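Evaluation of the Bunano Gripper Kit for Opening and Emptying Desktop Computers
Student project report, Tirnport Technical College, Department of Automation
22 Aug 2021
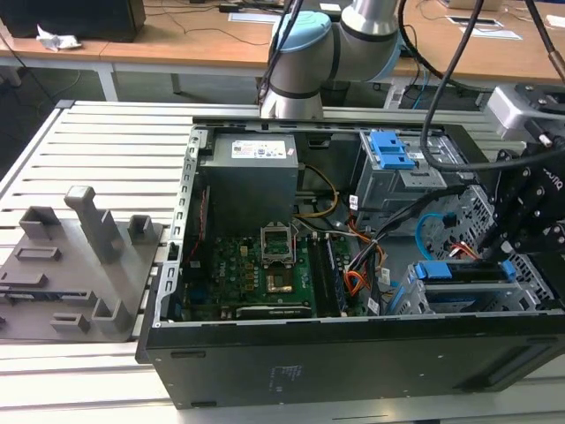

Figure 1. Work cell with open desktop computer, gripper at the right and fixture plate at the left.

1. Introduction

The recycling of old computers is today mostly hand work. A worker opens the case, takes out the drives, the memory and the power supply, and sorts them into boxes. The work is not difficult for a person, but it is repeated many times per day and the prices paid for the parts are low. For this reason several suppliers offer now small robot kits which should take over a part of this work.

The aim of our project was to examine one such product, the Bunano gripper kit, and to say if it is suitable for a small recycling workshop. The kit was lent to our department by the dealer Litel for one semester. The computers were given by the company Treloar, which collects used office equipment in the region of Tirnport. Neither company has paid for this report.

2. What the kit contains

The kit is sold as an addition to a robot arm which the customer already has. It consists of the gripper with its mount, one set of fingers, the cables, and a software license for one year. Also included are the drawing files for a fixture plate. The plate itself is not delivered, and the customer must print it on a 3D printer. We printed ours in gray, with the tall post in the middle and the short hollow posts near it exactly as in the drawing. The plate stays at the side of the computer on the aluminum table. Its purpose is to give the robot a known place for checking its position and for putting down small parts.

The manual has 141 pages. It is well translated, but the chapter about the first start refers to menus which have other names in the present version of the software. We lost almost one full day because of this. Litel sent us a corrected chapter in May.

3. Method

All computers were of the tower type. The tower was put on its side on the table and the side panel was removed by hand, because the kit has no tool for screws. The processor was also taken out by hand before the tests. In Figure 1 the socket is already empty and its lever is raised.

We defined 3 tasks:

Task A. Release the drive by its plastic latch or tab.
Task B. Pull out a data cable at its connector.
Task C. Lift one memory module out of its slot.

Each task was repeated 100 times. A trial was counted as good only when the part was free and nothing else in the case was damaged. The force limit of the gripper was left at the value which the manual recommends.

4. Results and observations

Task A gave the best results. The latches in our computers are blue and the rest of the drive area is mostly gray or dark, so the software found them without much adjustment. The angular fingers are narrow enough to reach the latch from above. In 88 trials the drive was released. Most of the failures came when the arm started from a bad position and the gripper cable touched the edge of the case. After we fixed the cable higher on the arm, this problem became rare.

Task B was more difficult and was good in 61 trials. A power cable bundle can lie across the inside of the case, and its shape is different in every computer. The software sometimes took a loop of the cable for the connector. When it pulled at the loop, the gripper stopped correctly at the force limit, but the trial was lost.

Task C was good in only 34 trials. The clips at the ends of the slot must be opened first, and the fingers are too thick for working between slots which lie close together. We consider that this task needs another type of finger. Such fingers are shown in the catalog, but they were not in our set.

5. Cost

The kit costs 500 euros per month when it is rented, with service included. The robot arm, the table and the printing of the plate are not in this price. For a workshop which handles only a few computers per day, the rent is in our opinion too high for what the kit can do alone. For a larger company the calculation can be different, especially if the drives are the main thing to be removed.

6. Recommendation

We can recommend the kit for the removal of drives and for teaching. For cables it can be used when a worker is near and can help. For memory modules we do not recommend it with the standard fingers.

To the supplier we propose to add a cable holder for the arm, to correct the first chapters of the manual, and to put the thin fingers into the basic set. A second student group will continue the tests with the thin fingers in the next semester, using the same fixture plate and the same three tasks.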